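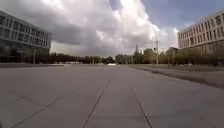 Noreen Durrani reckons a good square should be a bit boring. You want room to cross it with your head somewhere else, she told me over the phone, and if there's a fountain shouting at you the whole way you may as well have taken the bus.

I've been chewing on that for weeks, because I used to be firmly on the side of fountains. Give me a bandstand, give me pigeons, give me a man selling chestnuts! Then in January I started walking to work across the plaza at Tremwood, all big grey slabs with a big modern building on one side and trees on the other, and I'm sorry to say I've been won over.

It's the paving that did it. As a child I had strict rules about joints (never step on one, obviously) and they came back to me within 2 mornings. The trouble is that slabs this size don't suit anybody's stride. You take a couple of ordinary steps, then a silly little shuffle, then something close to a lunge. I asked Fahad Magsi, who laid paving for 20 years before his knees gave out, whether anyone thinks about this when they choose the size. He laughed for quite a long time. What they think about, he said, is lorries — whether one might ever drive over it, and who pays when a corner cracks.

He also told me to look at how the joints run. A long straight line across open ground is hard to get right, and if you're out by a whisker at one end you'll see it plainly at the other. I now check every pavement I meet, so thank you for that, Fahad.

The trees matter too. Without the green down one side I think I'd find the place hard going, all those windows and flat pale stone colours. With it, there's a side to drift towards. I've noticed I drift right on the way in and straight down the middle going home, when I'm hungry.

My friend Riku Tamura still thinks I've lost my mind. He wants benches, 6 at the very least, and somewhere to get a decent tea. I'd take the tea. I'm less sure about the benches, though ask me again when I'm 70 and carrying shopping.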